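On the bench: Cleveo's practice simulator

I've been putting off writing up the Cleveo simulator because I kept wanting one more evening with it. Well, I've had my evenings, and Engelbert Leitner has been asking when his review copy is coming back, so here goes.

Quick recap for anyone who missed the last issue: Cleveo sells a small gripper kit, and over the summer they added a simulator you can buy on its own. You load a tabletop setting, you get the arm's own view, and you practice reaching and grasping without owning any hardware. It costs $117 for a single seat, with a trial that runs 30 days. I installed it on my old laptop (the one with the sticky space bar) and it ran fine, though the fan had plenty to say about it.

Most of my time went into the wrist view. You drive from just behind the hand, fingers pointing away from you, and it takes a while to get a feel for it. My first night was basically me shoving the gripper at a tabletop and saying sorry to it!

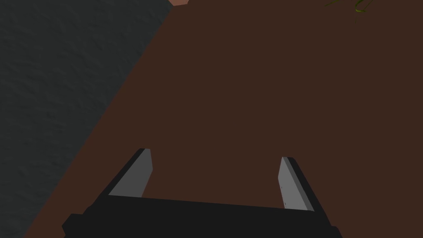

Wrist view in the Cleveo simulator, fingers open, nothing in them yet.

The graphics are plain, and I ended up liking that. The table is one big stretch of dark reddish brown with no grain to it, and the gray fingers stand out nicely, so I always knew where my tips were. What I missed was shadow. With light that soft I had a hard time judging how high I was, and I'd love a setting for a stronger lamp. I wrote to Cleveo about it and they say one is planned for September.

Other gripes: the undo key only goes back one step, the manual still talks about a menu that got renamed, and saving a run under your own file name takes way too many clicks. Valentin Mösli tried it on the club machine in Dalen and had trouble getting his game controller recognized until he plugged it in before starting the program. Mine worked either way, so who knows.

Would I pay for it? If you already have the kit, yes, and I'd do the practice runs first and save your real fingertips some wear. If you're just curious, grab the trial and pick the slow speed. Engelbert, your copy goes in the mail tomorrow, and I'm keeping the keyboard overlay one more week if that's okay with you.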